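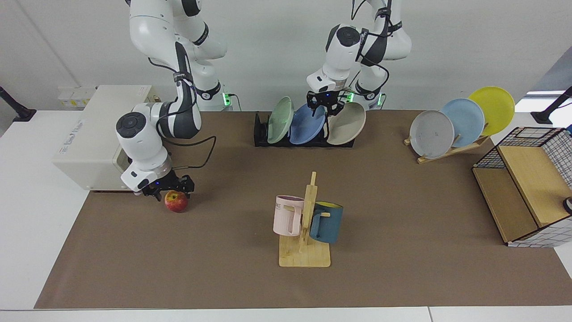
4 min read

Hard water, limescale and rinse aid: does dosing matter below a certain hardness?

Posted by jafri_m — May 22, 2019

Moved to a new supply area in Nandinberg. The water company's sheet gives total hardness as 136 mg/l as calcium carbonate. Glasses and plates left in the rack to drain show white spotting after a couple of days. I wash by hand, no machine. The previous flat was softer and I never saw this.

Two questions. Does the spotting come from the wash water or the final rinse? And is there any point adding something to the rinse at this level?

— Maham

descaler27

136 is moderate at most. Spotting is whatever is dissolved in the last water to touch the surface, left behind when it evaporates. Wash water is irrelevant if you rinse properly. Dry with a cloth and the problem goes away, whatever the hardness.

Zaidi_D

Partly agree. The wash water matters if you use soap and not detergent. Soap reacts with calcium and leaves a film of insoluble scum, which a cold rinse will not shift, and spots then form on top of the film. With ordinary washing-up liquid the effect is small. Which are you using, Maham?

jafri_m

A solid block soap. Jomham, the unscented one. I changed to it when I moved, so I have altered two things at once.

Zaidi_D

Then go back to liquid for a week and leave everything else alone. One variable at a time.

descaler27

Or dry the plates.

hina_n

Cloth drying has its own trouble. A damp tea towel leaves lint and grease, and on glazed plates the smear is worse than the spots. Rinse hot, stand the plates upright with a gap between them and let them drain. Hot ware sheds water faster and dries before large drops can collect at the lower edge.
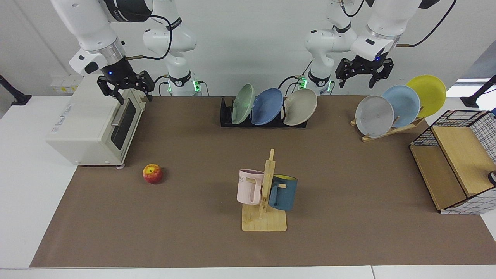 The gap is the part people skip. Two plates touching hold a film of water between them by capillary action, and it dries last and leaves a curved line. If the rack slots are too narrow for your plates, use every second slot.

descaler27

Hot water is more likely to throw scale than cold. You are telling someone with hard water to heat it.

hina_n

In a kettle, yes, because you take it to boiling and hold it there. In a rinse lasting a few seconds at tap temperature, the amount precipitated is negligible. The spots come from evaporation and the mineral content per drop is the same hot or cold. Smaller drops, smaller spots.

Anum P

Adding a practical note on acid rinses. A spoonful of white vinegar in a bowl of clean water works on existing marks. Dip, wait a minute, rinse again. I would not do it with every wash. It attacks some metals if left standing, and anything with a worn gilt edge will suffer. Citric acid does the same job with less smell.

As for rinse aid, it is a surfactant meant for machines. It makes water sheet off the surface. I would not put it in a hand rinse, as the dose is hard to control in a bowl.

danish_pirzada

Worth checking the figure before buying anything. The company sheet is an average for the zone and mine was well out. I used a Driltell drop test, nine drops to the colour change, and then worked back using the factor in the leaflet. Run the cold tap first. If the building has a softener on the hot side only, your two taps will disagree.

Also look at total dissolved solids. Softened water still spots, as sodium salts are left behind in place of calcium. They wipe off with a damp cloth, whereas scale does not.

jafri_m

That last point is useful. Mine do not wipe off damp. Vinegar removes them, so I take it as calcium.

Back on liquid for six days now. The haze has gone. Spots remain on the glasses but are much fainter on the plates, and I have started using alternate slots as well, so I have spoiled the test again.

Zaidi_D

The haze was the soap. I would call that part settled. The rest is drainage.

descaler27

The rest is not drying them.

hina_n

Glasses are harder because the base traps water. Tilt them if the rack allows it. I still would not use a towel.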